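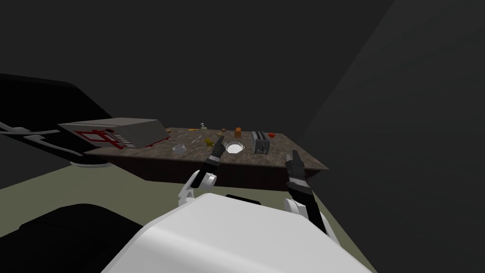
2 min read

Kitchen checklist for holiday lets, with comments from the last visit

Used at Sindance before the spring lettings. Work from the door round to the sink. Write OK, Fix or Replace against each line and add a comment if it isn't OK.

Worktop
Surface wiped down, no chips or burn marks – OK.
Seal along the back edge – Fix. Gap at the sink end wide enough to take a coin. Ask for clear sealant, the white went yellow last time.
Joint between worktop and base units – OK.

Microwave
Door shuts flush and the catch holds – OK.
Stops at once when the door is opened – OK, tried twice.
Plate turns freely – OK.
Vents clear – Fix. Guests had stacked trays against the side. Trays moved to the tall cupboard, note added to the house folder.
Cable and plug – OK, no heat marks. Appliance tag 3442.

Hob and oven
All rings light or heat – OK.
Oven door seal – Replace. Split at the bottom corner. Hedis has the part on order.
Knob markings readable – Fix. The numbers on the back left knob have worn off.

Electrics
Sockets firm on the wall – OK.
Kettle rated at 2000 watts or more must have its own wall socket, no extension leads – OK. Extension lead found in the drawer and taken away.
Trip switch tested with the button – OK.

Fire
Blanket on its hook and within reach of the door – OK.
Heat alarm sounds on test – Replace battery. Chirping on arrival.
Extinguisher gauge in the green – OK. Service label runs out in April, so book Bozsik now. They were slow last year.

Floor and bins
No lifted edges or loose mats – Fix. Mat by the back door curls up, take it out until there is a new one.
Bin lid closes – OK.

Water
Hot tap run for 5 minutes after the empty period – done.
Under-sink pipes dry – OK. Old stain on the cupboard floor, same size as before.

Result: 2 items to replace before guests arrive, not counting the alarm battery. Fixes can be done on changeover day, Thursday. Flalorero is next and uses the same sheet, but add the gas bottle lines from the back page.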